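Plollham Staff Forum > Workplace and Change > Bench assistance arms in Assembly and Packing

Opening notice, posted by A_Nadar_Operations
Jul 8, 2022

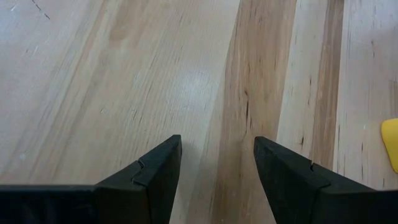
1. Purpose of this thread

Colleagues are invited to comment on the second stage of the Kartha programme, under which robot arms will share the wooden benches in Packing. The first stage covered two benches. The proposal is to extend the arrangement to the remainder of the room before December.

2. What is proposed

The arms will pick and place small parts during the kitting task. Checking, labelling and the final closing of each box will remain with staff. No post will be removed as a result of this stage. Job descriptions will be revised, and the revised text will be shared with staff representatives before it takes effect.

3. How to comment

Please reply below and state which shift you work. Comments concerning an individual should be sent to me directly.

Annapurna Nadar
Operations

Reply from benchtwelve
Day shift. I have worked beside one of the arms since the first stage began and I support the proposal in general. The repeated reaching was the part of the job that caused me most discomfort, and I do far less of it now. I would ask that the revised job description recognises the time spent clearing stopped picks. At present that time is recorded as idle, and it is not idle.

Reply from K_rota
Evening shift. I wish to record an objection to section 2. The notice says that no post will be removed "as a result of this stage". It does not say what will happen when temporary contracts come up for renewal. There are 52 of us across both shifts and a good number are on such contracts. An assurance that excludes them is of limited value.

Reply from A_Nadar_Operations
The point made by K_rota is accepted. The assurance in section 2 applies to permanent posts. Temporary contracts will be reviewed in the usual way, and I am not in a position to give a commitment on them today. I have asked for a written statement and will post it in this thread. As regards benchtwelve's comment, the idle code will be looked at with the Jornix reporting team.

Reply from quietcorner
Day shift. My concern is the pace. Before the arms came, the person at the bench decided when the next kit was started. The Zaltach scheduling screen now decides it. The target of 2,000 kits was set for a full bench of experienced people, and it has not been lowered for those still learning to work with the equipment.

Reply from benchtwelve
I do not agree that the screen sets the pace. There is a hold function and any operator may use it. I use it several times in a shift and have never been questioned about it.

Reply from quietcorner
With respect, you have been here a long while. A new starter who presses hold sees the bench turn amber on the supervisor's display. I would prefer the first weeks of use to be left out of the display altogether.

Reply from stores_and_goods_in
Day shift, Stores. A practical matter. The bench tops are solid wood and they are marked from years of use, with scratches and some dark knots and cracks in the boards. We were told informally that they would be replaced with plain white tops to suit the arms. Several of us would like them kept. Has a decision been made?

Reply from A_Nadar_Operations
No decision has been made on the bench tops. They will stay as they are for the present stage, and staff will be consulted before any change. The suggestion from quietcorner on new starters will be put to the shift supervisors.

Reply from K_rota
Thank you for the reply on contracts. My objection stands until the written statement has been posted, and I ask that it be entered in the record of the consultation.

Reply from A_Nadar_Operations
It has been entered. The thread remains open for further comments.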